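Robotics Club: Drawer Sorting Moves to the Back Table

The Lasville robotics club has 22 members this term, and 11 of them have signed up for the manipulation project. The rest are staying with the line-following cars, which Declan Waaka reports on in the next issue.

The manipulation group is working on one job for the whole term: open a drawer in a small parts organizer, take something out or put something in, and close the drawer again. Jaanus Vasiliauskas chose it because every student already knows how to do it by hand and the parts cost very little. The students record themselves doing the job with hand-held grippers, two at a time, and the recordings are used to train the policy that will run on the club's arms in the spring.

We have moved from the front bench to the white table at the back. The old bench top had a wood grain that gave us trouble in the early recordings, and the light near the window changed too much between afternoon and evening sessions. The organizer goes at the far side of the table, with clear space in front of it for both grippers.

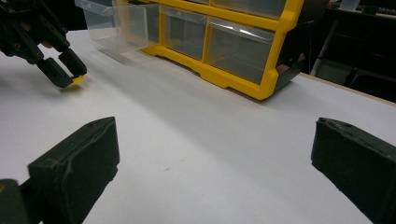 Recording so far

The group has 1,447 recordings on the club drive. Eylül Oral went through the first batch and removed the ones where a drawer was already open at the start, or where a hand went in to help. She asks that everyone say "start" and "stop" out loud, even when working alone, so that the clips can be trimmed without guessing.

Please name your files with your initials and the session number. Files called "test" or "new" will be deleted at the end of the month.

Foam on the fingers

Tarmo Adomaitis has printed a second set of finger mounts to the Zultis pattern. They take the same screws as the old ones. If the foam on a finger starts to lift at the corner, put the pair in the repair box and take another. Do not glue it back yourself. Two pairs were lost in January when glue got onto the gripping face.

Drawers out of the unit

The next set of recordings adds a harder start. Until now each drawer has stayed in its slot or been pulled partway. From this month we also want starts with a drawer taken right out, so the student has to pick it up, line it up with the opening and push it home. Maarja Paulauskas tried this for one evening and found that lining up takes most of the time. Her advice is to bring the drawer in low and let the bottom of the slot guide it.
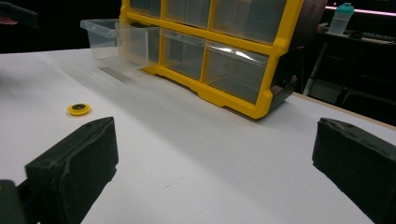 Maarja is also writing the start sheet, which lists how the table should be set before each run. There are 5 layouts on it at present. For the removed-drawer starts, the loose drawer goes on the table to the left of the yellow frame with its open top facing up, and small round pieces can be placed out in front of it. Vary the spot a little from run to run. Check the sheet before you begin and write the layout number in the log when you finish.

Open evening

The club will show the project at the Deltach open evening. We need four students to run the table and two to talk to visitors. Visitors may try the grippers, but those runs will be saved to a separate folder and kept out of the training set. Setup begins at 4:30 p.m. Give your name to Jaanus if you can come.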